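Small Trash Bins and How They Work

A big trash can stands on the floor of a kitchen or a garage. A small one sits on a desk, a craft table or a bathroom shelf. It holds little things: pencil shavings, tissues, scraps of paper, the backing from a sticker. When it gets full, someone carries it to the big can and empties it.

Small bins are easy to take for granted, but a person had to decide how tall each one should be, how wide it should open, and what kind of lid it should have. People who make these decisions are called product designers.

What is it made of?

Many small bins are plastic. Plastic is light, so a child can pick the bin up with one hand. It does not rust, and it can be wiped clean with a wet cloth. To make a plastic bin, a factory melts tiny plastic beads and pushes the hot plastic into a hollow metal shape called a mold. The plastic cools and gets hard. Then the mold opens and the part comes out. The body and the lid are often made in two different molds and put together later.

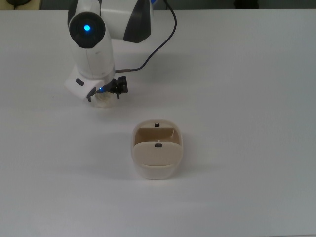 Plastic can be made in nearly any color. Beige and cream are common for things that stay on a desk all day, where a quiet color fits in with books and papers. Bright red or yellow bins are made too, mostly for classrooms.

The corners matter as well. A bin with sharp inside corners collects crumbs and dust that are hard to reach with a cloth. Round corners are easier to clean, and they don't hurt as much if you bump them with your elbow.

Why does it have a lid?

A lid keeps the trash out of sight and helps keep smells in. It also stops light things, like paper scraps, from blowing out when a window is open or a fan is on.

A flip-up lid is joined to the bin at one edge. The part that lets it swing is called a hinge. A door has hinges too, and so does a lunch box. When the lid is up, you can see right into the bin and drop something in without touching the sides.

Other bins have a swing lid, which tips when you push it and then rocks back. Some have a foot pedal. Pedals are handy on floor bins but would be no use on a table.

Paper takes up room

A flat sheet of paper is very thin. You could stack 500 sheets in a pile only as tall as your hand is wide. Crumple one sheet into a ball, though, and it fills much more space. Most of that ball is air, trapped between the folds.

This is why a small bin fills up so fast. A few paper balls can reach the top even though there isn't much paper in them.
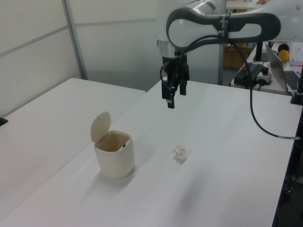

Try it yourself

You will need 6 sheets of used paper, a small bin and a pencil.

1. Crumple three of the sheets into loose balls. Drop them in the bin and look at how high they come.
2. Take them out. Squeeze each ball as hard as you can and drop them in again.
3. Take them out once more. Fold the other three sheets in half, and in half again. Put them in flat.
4. Write down which way took up the least room.

When you finish, put the paper in the recycling if your town takes it. Clean, dry paper can be made into new paper. Used tissues and greasy paper go in the trash.

Taking care of a small bin

Empty it before it is packed to the top. If the lid has to be pushed down to close, the hinge bends a little each time, and after a while it can crack.

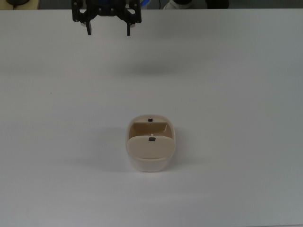

Once a week, wipe the inside with warm water and a drop of dish soap. Let it dry with the lid open. Don't put anything hot in a plastic bin, and never put in a battery. Batteries go to a special collection box, and a grown-up can help you find one.

Words to know

Hinge: a part that joins two things and lets one of them swing.
Mold: a hollow shape that melted plastic is pushed into.
Rim: the edge around the top of a bin, cup or bowl.

Written by Mirta Escobar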